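The Slow New Hire at Bench 12

Mamville – The pitch for the robot was simple enough. Sesar, which strips and refits old office computers in a former bakery here, would let a machine do the fiddly work inside the case, and its 31 bench workers would move on to better things. What those better things are, management has yet to say.

The arm came in September, running software called Etow. It works on open desktops, among the cables and drive bays where people skin their knuckles. 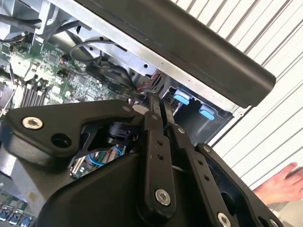

Has anyone lost a job to it?

So far the headcount is the same, but five temporary contracts were allowed to run out over the winter.

The company says 1,453 machines crossed its benches last year. It won't say how many of them the robot handled from start to finish. Workers describe a different job from the one in the brochure: they stand by, watch, and step in when a cable sits where the software didn't expect it.

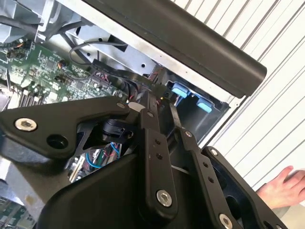 The gripper at an open computer, with a hand close by.

That standing by is paid at the old rate, though it doesn't feel like the old job. One technician called it babysitting. Another likes it fine – her wrists ache less – but wonders who will still know how to free a stuck drive by feel.
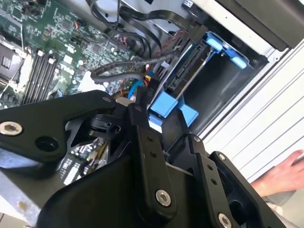
Cables and blue drive brackets crowd the inside of a desktop case.

Ó Briain, the firm that supplied the arm, promises a faster version. The workers have asked to see the staffing plan first. They are still waiting for it.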